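Two Arms, One Table: Retno Ginting on the Brudstead Workshop Build

Interview by Malcolm Dobson

Retno Ginting rents bench space at the shared workshop in Brudstead and has spent most of the winter on a two-arm sorting table she calls Moon. She works on it in the evenings with Eustaquio Huerta, who writes the control code. We spoke at the bench.

The arms came first. Ginting bought both secondhand and spent February rebuilding the cable runs. "The joints were fine. The connectors were not. I replaced every one that moved under load, then logged 200 full cycles before I trusted them."

The table surface is matte black, which she settled on after trying bare aluminum. "Aluminum gives you glare. The camera sees a bright patch and the marker detector drops out. Black paint cost me a weekend and fixed most of it." The green backdrop went up later, at Huerta's request. He wanted a flat color behind the arms so he could mask out the rest of the workshop.

Objects are located by printed square markers. Each marker has its own ID, and the software works out position and angle from the four corners. "We tried depth sensing," Huerta said. "White parts under shop lights gave us noisy edges. With a marker I get a pose or I get nothing. I can write code for nothing."
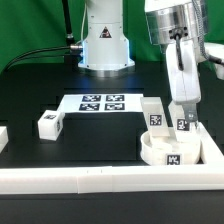
The Moon table with the gripper finger down in the bowl. The mat holds four markers in a two-by-two grid.

The mat is the reference for everything else. Both arms are calibrated to it, and if somebody bumps it the routine has to be run again. Ginting has considered gluing it down. "I still move it when I change the layout. Tape is enough for now."

Picking tall blocks out of a round container is the hard case. They lean, and the angle is different each time. "A block flat on the table is easy," Huerta said. "In the bowl, one block rests near another and the finger has very little room. If it comes in too far over, it pushes the part and the pose I had is no good." His log lists 361 bowl picks, with the failures sorted by approach angle. He slows the arm for the final stretch and reads the marker again before closing.

Asked about the raised white rail, Ginting said it was made in short segments to suit her printer. "The seams show. I could sand them. It would not make the table work any better."

Parts and materials have come to $1,652 so far, not counting the arms. The mounting plates were the largest item; she had them cut at Grirkmont after her own first pair came out with the bolt circle off by 2 millimeters.

The next job is handing a block from one arm to the other. Huerta has it running in simulation. Ginting wants a second emergency stop wired in on her side of the bench before they try it on the table.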